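Boltora Help - Home and Workspace - Cables and power

How do I sort out chargers and power strips on a shared work table?

Asked by Zsolt Kozma
5 replies, 3 shown

We have one wooden table that everybody uses for charging. There is a long power strip with colored sockets and USB ports, a small white adapter with more outlets, and a bunch of chargers and cables in green and pink. The wire baskets are up and I haven't put anything in them. What I want to know is which things should stay out on the table and which should go in the baskets. Also, should the long strip lie flat or be fixed to something? I don't want to drill into the top if I can help it.
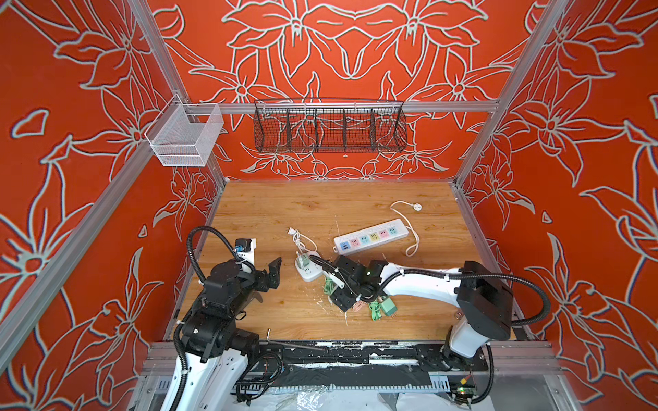 Etelka Borbély: Baskets are for things that are not plugged in. I would start by unplugging every charger and putting back only the ones in use that day. Everything else gets coiled, held with a band, and goes in a compartment. Sort by connector and not by color. I sorted ours by color first and had to redo it in July, as there were three kinds of cable all in the same green.

Use the long basket for cables and the small one for charger blocks. Don't put a strip in a basket while it's in use. It needs air around it and you can't reach the switches anyway.

Was this helpful? 21 yes

Norbert Lengyel
just buy a box with a lid. done

Zoltán Takács
I wouldn't go with the box. Chargers get warm and a closed box full of them is a bad place for that. It's fine for storing things that are off.

On the strip: look at the end where the USB ports are. If there is a tab with a keyhole hole in it, the strip can hang on a screw. You said no drilling, so the other choice is removable mounting tape. Wipe the table first and let it dry, or the tape won't hold on the crumbs. Press it down for 30 seconds. I used the Clustanby tape and it came off cleanly later, but try it on the underside of the table before you trust it on the top.

A few other things I would do:
Keep the strip and the small cube far enough apart that you can get a hand between them.
Plug each one into the wall. Don't run the cube off the strip.
Undo any knots in the power cords. A loose loop is OK, a knot puts strain on the cord.
Pick up stray bits of wire before plugging anything in - a thin piece of metal near open sockets is something you don't want.
If a strip has a switch for each socket, turn off the ones with nothing in them.

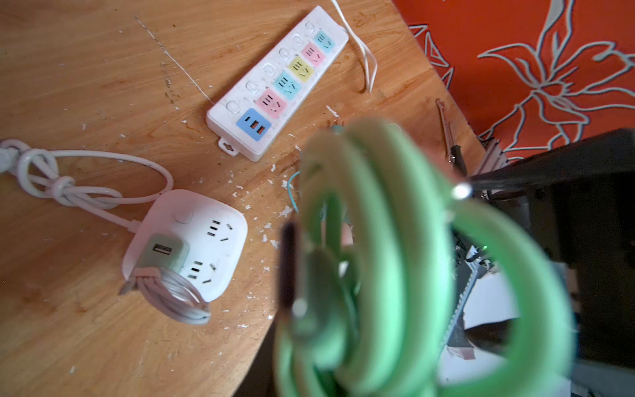

Long strip with the USB end and mounting tab, and the two-socket cube with a banded cable.

Was this helpful? 86 yes

Comment from Zsolt Kozma
Thanks. I'll try the tape. Sorting by connector makes sense, I was going to go by color too.

Comment from Magdolna Sárközi
Does the tape work on oiled wood? Ours peeled off overnight.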